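Search this site Search Go

About us – Kikar Bakery

Posted in November by the Kikar office

Kikar is a bakery in Tratbridge, in the old part of the town, near the Gresau bridge. We started with one oven and a table for kneading. Today we have 2 ovens, and in a good week we bake 3,000 rolls, of which 1,000 are twisted ones.

The twisted roll is the bread we are most known for. The dough rests during the night, and in the morning it is rolled by hand, twisted and left to rise again. We do not use any ready mix. The flour comes to us from the Daher mill.

Our shop opens at 7 in the morning. We also prepare bread baskets for breakfast rooms, school events and family parties – please order before noon on the day before. The baskets should come back to us after the event, and we ask kindly that they are not washed with soap. 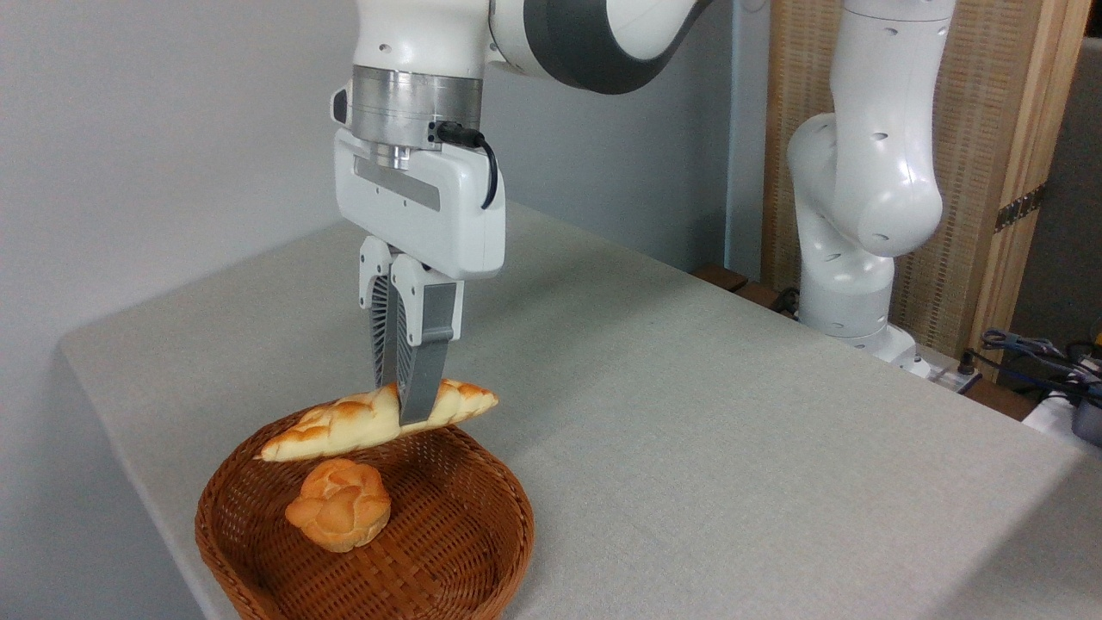
A twisted roll and one of our round wicker baskets

If you have an allergy, please ask at the counter. We keep there a list of everything what goes into each bread, and we are glad to go through it with you.

Last updated: November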